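Erthorpe Technical Centre
Service Robotics, Unit 4: Care of a Two-Arm Cleaning Cell
Handout, November 29, 2019

This unit covers the daily checks on the Drulent cell used for floor work with long-handled tools. The full service schedule is in the Drulberg manual. Bring your own copy.

Before power-up

Check the cable on each arm from the wrist module down. It should hang in an open loop and must not be pulled tight when the wrist turns. Mark any flattened section with tape and report it.

Wipe both wrist lenses with a dry cloth. Check the joint screws by hand first, then with the driver. Log the hour counter. Ours read 1,057 at the last service in March.

Setting the grip

Close the gripper high on the handle. Start at 70 per cent of full closing force and step down if the handle marks. Test the hold for 8 seconds before moving the arm. 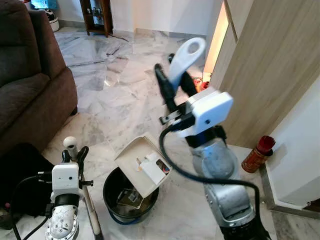
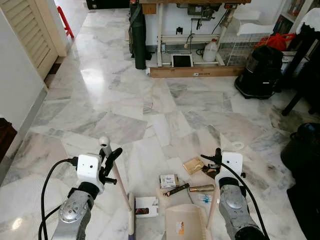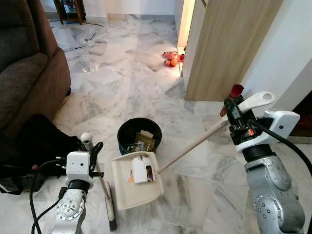
Fig. 2. The two-arm cell on a marble floor, with cleaning tools.

After a run

Park both arms, then remove the tools. Brush grit out of the gripper fingers. If one finger lags, repeat the Hà alignment routine from Unit 3 before you adjust anything else.

For next time: write up one full check, with the log sheet attached.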